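インテリア材料概論　第4回　配布資料
表面の柄とリピート：壁・床・作業面をどう組み合わせるか

更新：2023年5月12日

今回の範囲
教科書の第4章にあたります。前回は下地と接着の話でしたので、今回はその上に載る仕上げ面、特に柄のある仕上げを扱います。塗装と無地の左官仕上げは次回に回します。計算問題が一つあるので、電卓を持ってきてください。

1　用語の確認
リピートとは、柄が一巡して同じ位置に戻るまでの長さをいいます。縦リピートと横リピートがあり、壁紙の見本帳には通常その両方が記載されています。横リピートが製品幅と一致するものは、隣の幅と継いだときに柄がそのままつながります。一致しないものは、割り付けの段階で端の処理を決めておく必要があります。

柄合わせの方式は次の三つに分けて覚えてください。
ストレート　隣り合う幅の同じ高さに同じ柄がくるもの。
ステップ　隣の幅で柄が半リピート分ずれるもの。ハーフドロップとも呼びます。
フリー　合わせる必要のないもの。細かい織物調や砂目調に多い。

地色は柄の背景になる色です。柄色がいくつあっても、離れて見たときの部屋の明るさは地色に左右されます。見本を小さく切って見ると柄色に目が行き、地色の判断を誤りやすくなります。見本はできるだけ大きなもので、壁に立てて確認します。机に寝かせて見た色と壁に立てて見た色は、光の当たり方が違うため一致しません。

2　柄の大きさ
柄は大きさによって、大柄、中柄、小柄に分けます。厳密な境界はなく、メーカーごとに分類が違います。この授業では縦リピートが60センチ以上のものを大柄として扱います。

大柄で問題になるのは、柄がどこで切れるかです。葉や花のように輪郭のはっきりした柄は、中心部分が開口部や入隅にかかると、意図しない形の断片が残ります。反対に、輪郭のはっきりしない雲形や木目では、同じ位置で切れても気になりません。割り付け図を描くときは、まず柄の中心を図面に落とし、そこから左右に展開します。部屋の端から順に貼っていく方法は手間が少ないのですが、正面の壁で柄が片寄ることがあります。

入隅では、柄を通すか、いったん止めるかを決めます。通す場合は隅で数ミリ重ねて裁ち合わせるため、その分だけ柄がずれます。曲線の長い柄ほどずれが見えます。止める場合は、左右の壁をそれぞれ独立した面として割り付けます。

3　植物柄
植物柄は、図案の扱いによって写生的なものと様式化されたものに分かれます。写生的なものは陰影があり、葉脈や茎の重なりまで描かれます。様式化されたものは平坦な色面と輪郭線で構成され、実際の植物の色から離れた配色も珍しくありません。

大ぶりの葉を主題にした柄は、一般にボタニカル柄、熱帯の植物であればトロピカル柄と呼ばれています。ヤシ、シダ、バナナの葉などがよく使われます。放射状に広がる葉は方向性が弱く、面の中でどちらを向いていても落ち着きます。長い茎や蔓は方向性が強く、視線を上下や斜めに導きます。両者を組み合わせた図案では、茎の向きが全体の動きを決めると考えてください。

オフホワイトの地に濃い色の葉を置くと、明度差が大きくなり、図が地から浮き上がって見えます。地を葉に近い明度にすると、柄は沈み、質感に近い見え方になります。同じ版で地色だけを変えた製品もあり、見本帳のTroserのページに並んでいる二点がその例です。次回までに見比べておいてください。

4　石目柄と木目柄
作業面や床には、大理石調、御影石調、木目調の柄がよく使われます。植物柄と違い、これらは素材そのものの見えをまねた柄です。評価するときは、脈の太さにばらつきがあるか、脈の枝分かれが自然か、繰り返しに気づくまでにどれくらいの面積が必要か、という点を見ます。

大理石調では、地色と脈の明度差が大きいほど汚れや細かい物の位置が読み取りにくくなります。小さな部品や針を扱う作業台には向きません。赤褐色の地に白い脈の入る柄は重厚に見えますが、水滴の跡が残ると目立ちます。白地に灰色の脈の柄はその逆で、跡は目立ちにくく、濃い色のこぼれ物が目立ちます。

木目調は方向の指定を忘れないでください。長手方向に通すのが原則です。複数の板を並べるときは、目の向きと濃淡の順を図面に書き込みます。

5　柄と柄の組み合わせ
一つの室内に柄のある面が二つ以上あるときは、次の順で検討します。

(1) 主従を決める
面積の大きいほう、または目の高さにあるほうを主とするのが普通です。従の面は柄の大きさを一段下げるか、明度差を小さくします。

(2) 共通の色を探す
主の柄に含まれる色を一色選び、従の面の地色か柄色に使います。まったく同じ色でなくてもよく、色相が近ければまとまります。共通色がない場合は、間に無地の見切りを入れます。

(3) 境界の材を決める
見切り材、幅木、縁材などです。金属の細い縁は、どの柄とも競合しにくいので扱いやすい材です。木の縁は色が柄に加わるため、三つ目の柄色として数えます。

(4) 置かれる物を考える
柄のある面の前に置かれた物は、輪郭が読み取りにくくなります。無地で明度のはっきりした物は、大柄の前でも形がわかります。

三方をトロピカル柄の面で囲み、下に赤褐色の大理石調の板を合わせた組み合わせでは、壁側の地が明るく、下の面が暗いため、主従は明度で分かれます。色相は青緑と赤褐色で離れており、共通色は見つけにくい配色です。柄の性質も、輪郭のある葉と不規則な脈とで異なります。

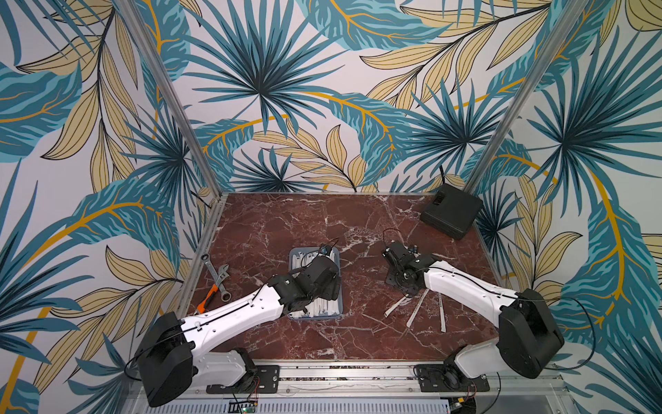 6　必要量の計算
壁紙の必要量は、まず一幅あたりの裁断長を求め、それに幅の数を掛けて出します。手順は次のとおりです。

壁の高さに上下の切りしろを加えます。
その長さをリピートで割り、端数を切り上げます。
切り上げた数にリピートを掛けたものが一幅の裁断長です。
壁の総延長を製品幅で割り、端数を切り上げたものが幅の数です。

例題
仕上がり高さ2,393ミリ、切りしろを上下合わせて100ミリとします。縦リピートは600ミリ、ストレート合わせです。必要な長さは2,493ミリで、600で割ると4.155となり、切り上げて5。一幅の裁断長は3,000ミリです。一幅につき507ミリの余りが出ます。同じ壁を無地で仕上げれば2,493ミリで済みますから、大柄は材料費が増えることがわかります。

ステップ合わせの場合は、奇数番目の幅と偶数番目の幅を別々のロールから取ると余りを減らせます。ただし、ロールが違うと色ロットが混ざるおそれがあるので、ロット番号を確認してから裁断します。

課題
架空の店舗「Tilumlow」の待合室について、壁と受付カウンター天板の仕上げを提案しなさい。壁は植物柄、天板は石目柄とし、両者の主従と共通色を明記すること。平面図と展開図は別紙を使用します。展開図には柄の中心位置を必ず記入してください。

見本帳は資料室のDrendtonとQuispeの棚にあります。貸し出しは当日限りです。切り抜きは禁止しています。

提出物は展開図、材料表、説明文の三点です。材料表には品番、リピート、製品幅、必要量を書きます。説明文は用紙一枚以内とします。

参考
教科書132ページの表に、リピート別の余り率がまとめてあります。例題の数値と照らし合わせてください。表の余り率は裁断長に対する割合で、壁の高さに対する割合ではありません。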